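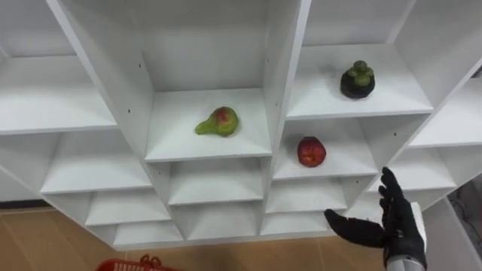

The Pear Swap Is Back

April 10, 2020

Our pear swap by mail returns in May, and I can't wait! Last year members sent in 356 jars, bags and packets of dried pears, pear butter and pear chutney (plus one very good pear mustard from Jyoti Dhillon, who has promised the recipe for the next issue).

It works the same way as before. Pack up two things you made from pears, tuck in a card with the ingredients, and mail them to the Taheri Street office. We shuffle everything and send two different ones back to you. Canned or bottled fruit from last fall is perfect, and so are dried slices – mine came out chewy and almost like caramel after nine hours in a low oven.

New growers, please join in too! If you have a young tree in bloom right now, go easy on the pruning until the fruit has set, and thin to one pear per cluster once they reach the size of a marble.

Sign-up forms are at the back of this issue.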